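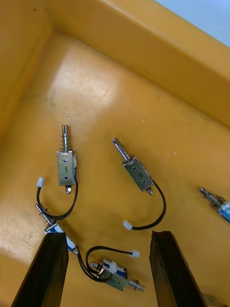 Bench Cell Check, Kitting Work
Site: Gronness, small parts room
Filled in by: Severyn Pylypenko
Second reader: Fatima Obi

Purpose of the check: to decide if the cell may do the kitting of solenoids, round boards and harnesses without a person standing next to it. The same form was used for the laundry folding test at Bernham, so some lines do not fit well. I marked them N/A.

1. Emergency stop within reach of the operator chair
OK. Pressed 6 times, both arms stopped each time.

2. Bins clean, no sharp edges
OK with comment. The yellow bin has scuffs and small dark specks on the floor of it. Please wipe before the next shift.

3. Parts can be picked one at a time
NOT OK. The solenoids lie with their wires free, and a loop from one part can come under the finger when it goes for another. A person sees this and moves the wire with the little finger. The machine must be taught it. Out of 137 picks in my log, 22 needed a second try.

4. Parts can be identified
OK for the handwritten numbers, such as 9 and 5, when the metal side is up. When a part is turned over, the number cannot be read. Manee Prasertsri asks for a number on two sides. I agree with her.

5. Connectors not used as a handle
Partly. Pulling by the white connector is forbidden for people in this room, so it should be forbidden for the arm also.

6. Oven gloves, knives, hot water
N/A (from the household form).

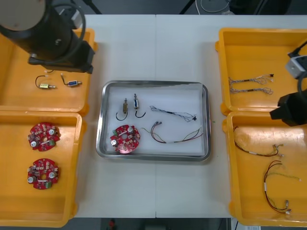
KELMENDI, January

Repeat check, full layout with two arms. Present: Nikola Nikolovski, Fatima Obi and me.

7. Layout of table agrees with the drawing
OK. Steel tray in the center, two orange bins on each side. Solenoids upper left, red round boards lower left, harnesses on the right.

8. Arms keep distance over the tray
OK at slow speed. At normal speed not tested. Do not write OK here until it is.

9. Boards handled by the rim
OK. The capacitors stand up from the board and should not be touched. Nikola wants softer pads on the fingers, to be ordered from Meltach.

10. Harnesses placed flat inside the tray
NOT OK. This is still the weak point. A stiff part stays where you put it, but a harness moves after you let go. The splayed ends of the braided ones are the worst. Time for one full tray was almost 32 minutes, and Fatima does it by hand while she drinks her tea.

11. Floor clear along the table
Comment: small red object on the floor at the table edge. Pick up and find out where it belongs.

Result: may run with a person present. May not run alone. Items 3 and 10 to be checked again after the new pads are fitted, item 8 before any change of speed.

Copy to: Vasilis Petkov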